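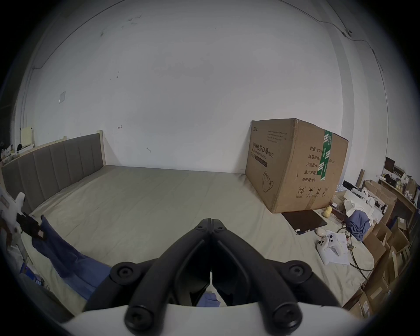 Guest house checklist, the between-stays version, with my comments

Last walked through: 5 September 2020
Filled in by: me, Llinos Hopkin

Okay, so a few of you asked for the list I use when one set of guests has gone and before the next lot turns up. I've typed it out the way I fill it in, comments and all, so you get the grumbling too. My place is small (two bedrooms upstairs, a kitchen that thinks it's bigger than it is, one bathroom and a porch) and you'll need to add your own oddities. Mine took me years to collect!

I mark things OK, FIX or WATCH. WATCH means it's fine today but I don't trust it.

OUTSIDE AND ENTRY

Porch steps, all treads firm — OK
Second one from the top used to rock. Two long screws in May and it's been solid ever since.

Handrail, no wobble, no splinters — WATCH
Run your bare hand down it, the whole length, both sides. It needs sanding before winter and I keep saying so.

Porch light on a sensor — OK
I stand there waving my arms like a fool until it comes on. Do it after dark or you've learned nothing.

Front door lock and spare key — FIX
The key turns but you have to lift the handle a little, and guests don't know that. I've ordered a new latch from Stistora. Until it goes in, there's a note by the door.

House number readable from the road — OK
An ambulance crew has to be able to find you. I trimmed the hedge back again.

SMOKE, GAS AND FIRE

Smoke alarms, press and hold each one — OK
Upstairs hall, both bedrooms, downstairs hall. Check the date on the back while you're on the ladder, too. A working test button tells you the horn works, and that's all it tells you.

Carbon monoxide alarm — OK
Mine lives near the boiler cupboard and another one is upstairs. Follow the leaflet that came with yours for placement.

Fire extinguisher, needle in the green, pin in place — OK
Kitchen wall, by the door, so you're walking toward the exit when you grab it. I used to have it next to the stove, which I now think was pretty silly.

Fire blanket — OK
Pull tabs hanging down and not tucked behind the spice rack. They were tucked behind the spice rack. I've marked it OK now because I fixed it on the spot.

Escape windows open all the way — WATCH
The one in the back bedroom sticks in damp weather. I rubbed candle wax along the track and it slid fine, but I'll be trying it again.

KITCHEN

Fridge temperature — OK
Leave the thermometer in overnight and read it first thing, before anybody opens the door.

Outlets near the sink, test and reset — OK
I plug in a lamp, hit test, see it go off, hit reset, see it come on. Takes a minute.

Hot tap temperature — FIX
It came out at 120 last time I looked and I'm happier with it at 110, so the dial needs to go down a touch. We get a lot of families with little ones.

Knives, glasses, mugs — OK
Any chip and it goes. I lost a lovely blue mug this way and I'm still sore about it.

BATHROOM

Mat grips the tub — OK
Wash it, dry it, stick it down, then try to shove it with your foot.

Extractor fan — FIX
It's a Wavex, it's old, and it rattles like a jar of buttons. Samuel took the cover off and vacuumed out a shocking amount of fluff, and it still rattles. I'm going to replace the whole thing.

Grab bar — OK
Lean your full weight on it. Better you than a guest.

BEDROOMS

Bed frame, every bolt — OK
Do this with the mattress off. I know, I know. But bolts work loose a bit at a time and you won't spot it from above.

Headboard fixed tight — OK
Give it a good shake.

Mattress seams and corners — OK
Flashlight, slow, all the way along the piping. If you only do one fussy thing on this whole list, make it this one.

Fitted sheet snug at all corners — OK
I go up a pocket depth from what the packet says and they stay on much better.

Lamp cords — WATCH
One of them runs too close to where people's feet land in the morning. I've clipped it to the skirting for now, and I want to move the lamp.

Windows upstairs limited to a safe gap — OK
Except the escape ones, where the limiter has to release easily from inside. Make sure you can work it yourself in the dark!

PAPERWORK AND ODDS AND ENDS

Guest folder — FIX
Still has the old Wi-Fi password in it. Also needs the new number for the vet, for people who bring dogs.

First aid kit — OK
Seven bandages left of the medium size, so I've put more on the shopping list. Check the dates on the antiseptic wipes, they dry out long before you'd think.

Meter reading — 1,783
Written on the inside of the cupboard door as usual.

Tiro, my booking program — OK
I block out 20 minutes at the end of each walk-through to type the FIX items in there as reminders. If I leave it until after dinner it doesn't happen.

Left to do before the next arrivals: latch, hot water dial, fan, folder. The fan can wait if it has to (the window in there opens fine), but the latch can't. If you've got something on your own list that I've missed, put it in the comments, I'd love to steal it.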